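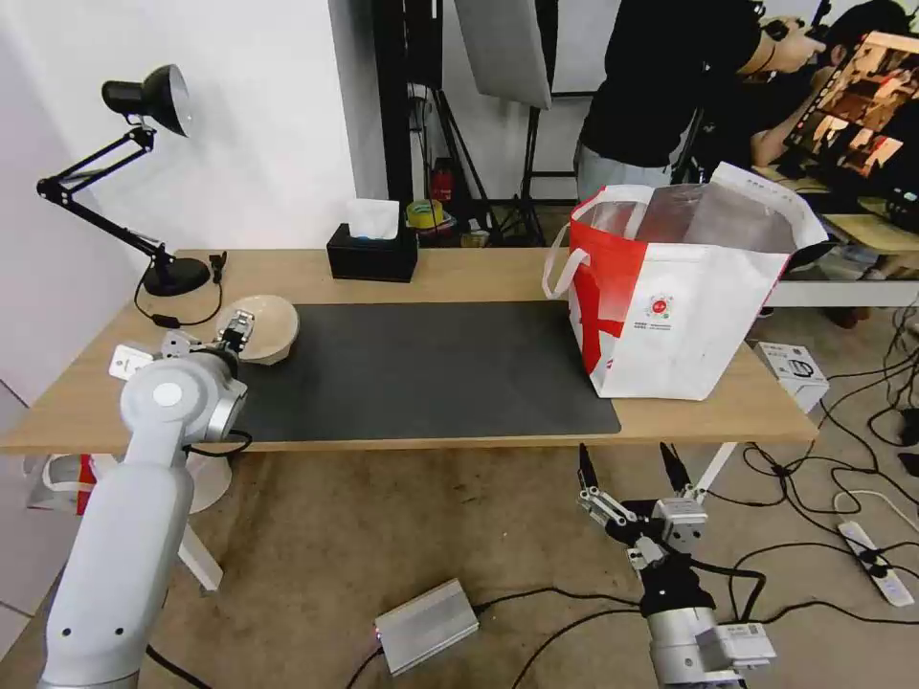
3.2 Stichprobe und Erhebung

Untersucht wurde, wie oft Beschäftigte im Homeoffice ihre Mittagsmahlzeit am Schreibtisch einnehmen. Die Einladung ging im Juli an 2.771 Personen aus dem Verteiler von Hostance; 2.046 füllten den Fragebogen vollständig aus. Ein Tagebuch über zwei Arbeitswochen führten 1.144 von ihnen. Als Schreibtischmahlzeit galt jede Mahlzeit, die an der Arbeitsfläche verzehrt wurde, auch bei ausgeschaltetem Rechner.
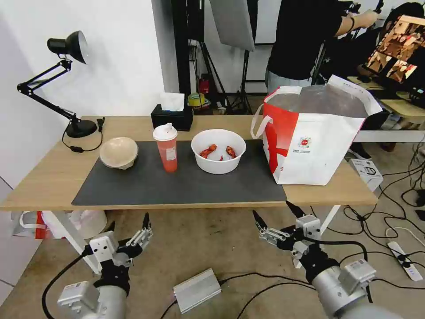 Getränke und kleinere Zwischenmahlzeiten wurden getrennt erfasst. Wer mehrmals kurz hintereinander aß, trug den Beginn der ersten und das Ende der letzten Portion ein. Angaben zur Dauer unter zwei Minuten blieben unberücksichtigt. Die Kodierung folgte dem Schema von Plavine in der gekürzten Fassung.

Abbildung 2. Schreibtisch mit Unterlage, Schale, Lampe und Tragetasche.

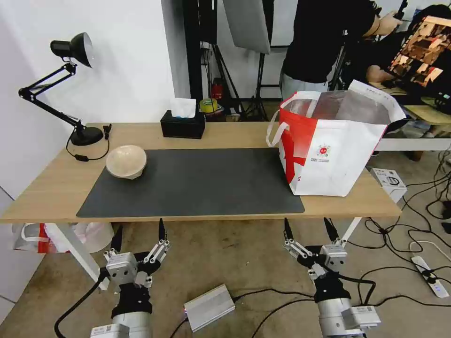 3.3 Rückmeldungen zum Tagebuch

Über 400 Teilnehmende nutzten das Freitextfeld. Häufig genannt wurden fehlender Platz in der Küche und Termine, die in die Mittagszeit fielen. Beim Abgleich mit den Kalenderdaten aus Cellby zeigte sich, dass Pausen oft später begannen als eingetragen.
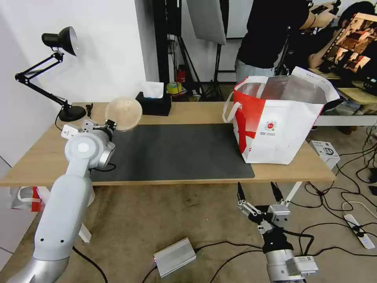
Tayla Costigan wandte in der Diskussion des Entwurfs ein, eine verspätete Pause sei noch keine verkürzte, und regte an, Beginn und Dauer getrennt auszuwerten. Die Tabellen in Abschnitt 4 sind entsprechend aufgeteilt.

Kontakt: Redaktion Farouk | © Dezember 2020 | Nach oben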